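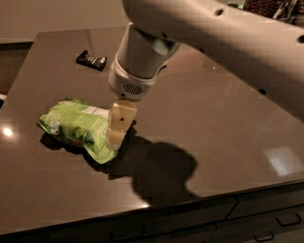

Can a machine put the shopping away yet?

2024-01-27

I have been asking this question since last May, when I carried six bags up two flights of stairs and then stood in the kitchen not wanting to deal with any of it. I write about household machines on this blog when I have something to say. This time I have been reading and watching as much as I could find on robot arms in kitchens, and these are my notes.

My short view is that a robot arm can pick up a good many of the things you would find on a kitchen worktop, and that the picking up is still the hard part. People expect the hard part to be the thinking. They assume the machine won't know a packet from a tin. Recognising things has got a lot better. Getting hold of them is where the time goes.

Take a soft green packet lying on a worktop. You or I would pinch it anywhere and lift. With a two-fingered gripper you have to choose the place. Press on the fat part and the contents slide away from you. Go for the end and you may get a good fold of plastic, or you may get the crimped edge and nothing else. The packet is a different shape every time it is put down, so what worked on one go is only a rough guide to the next.

A shiny worktop makes it worse. Dark polished surfaces throw the light back at the camera, and the arm drops its own shadow right beside the thing it is reaching for. We ignore all that without trying. A machine has to have seen enough of it beforehand, and in enough different kitchens, to ignore it too.

I have kept a log at home so that I had something to compare with. Over one month I wrote down every item I picked up in the kitchen and moved somewhere else, leaving out cooking and eating. It came to 1318. Most were dull: cups, lids, packets, the same tea towel over and over. I dropped 20 of them, and broke one (a saucer, no loss). I would not have guessed the total was that high. If a robot failed at one lift in ten, on my figures it would leave well over a hundred things on the floor or still on the worktop by the end of the month.

That is why the short videos don't tell me much. One clean lift of one packet is pleasant to watch. What I want to know is how it does on the next 2000, with the light changing and somebody's post left on the side. 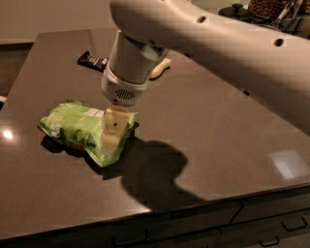
Would it be quicker than doing it yourself?

At the moment I would say you'd win easily. Clearing one small worktop takes me 56 seconds at an ordinary pace, and I timed it more than once. The arms I have watched at their normal speed often take several seconds to settle over a single item. Speed matters less if you are out of the house, of course. I wouldn't mind if it took an hour, provided I came home to a clear worktop and no split bags.

What about buying one?

I looked at two. Zernar sells an arm on a fixed base which clamps to a bench. It seems solidly made and the manual is clear, but it is meant for small workshops, passing parts from one tray to another. The parts are all the same and the trays don't move. In that sort of job I think the answer to my question is already yes, and has been for a good while.

Nendurus is taking names for a home model. The waiting list asks for your worktop height and whether you have pets, which I took as a fair sign. There is no price on the page and no delivery date. I put my name down anyway, as it cost nothing.

The thing I would most like to see is the boring middle of the job. Packets into the cupboard, with the door opened first and shut after. Tubes and bottles stood up where they belong. The soft things stacked so they don't slump out when you next open the door. I can find plenty of footage of arms picking something up, and much less of them putting it somewhere sensible.

In the meantime I have moved the packets to an open basket by the kettle, which has saved me opening a cupboard several times a day. It came from the hardware shop in Drornwood and I should have bought it years ago. I will do the log again in May and see if the number has come down.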